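Home | Docs | Releases | FAQ | Contact

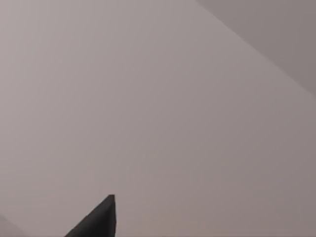

Drima is the perception and planning layer that sits between your policy and the Jerkard arm controller. It reads the camera streams, keeps a short history of each one, and passes a target pose to the planner. In simulation it reads rendered views the same way. A wrist view can be almost all blank surface, with one dark fingertip at the bottom and nothing to pick up, and Drima still has to give the planner an answer. Many of the questions we get come down to views like that one.

Why does the wrist tracker report "no features"?
It needs corners or texture to match between frames. A single straight edge between two flat planes gives it one direction to lock on to and leaves the other free. The tracker then falls back to joint positions until features return.

Can I turn the fallback off?
Yes. Set wrist_fallback to hold and the planner will stop at the last good pose. Check your timeout first — the default is 32 frames.

Do I need both camera types?
For two-arm tasks, yes. For one arm, the overhead view is enough to plan with, but grasps will be less exact.

Why does the segmenter find objects that are not there?

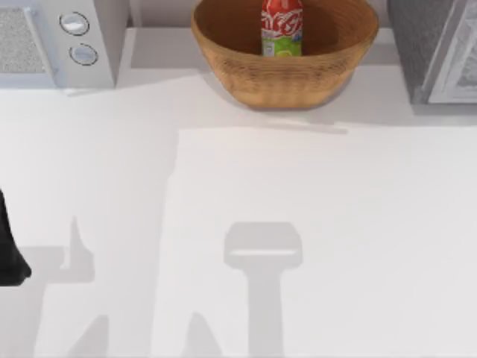 Shadows are the usual cause. The Halvorsen segmenter was trained mostly under even light, and a hard-lit counter can fool it. The T-shaped shadow of a gripper and wrist on a white counter has clear enough sides to pass for a flat tool, even with the arm itself out of view. Turn on the robot mask, which projects each arm's shadow from the known light position and drops those pixels. On real hardware you have to measure the light position yourself.

How many renders should I test on?
We use 100 per kitchen layout, with the light moved each time.

Does Drima work with the Honard planner?
Release 21 and later. Older builds use a different pose format.

Related
Setting up the robot mask
Honard planner: pose format notes
Known issue 908: mask lags behind fast arm moves
Release notes, May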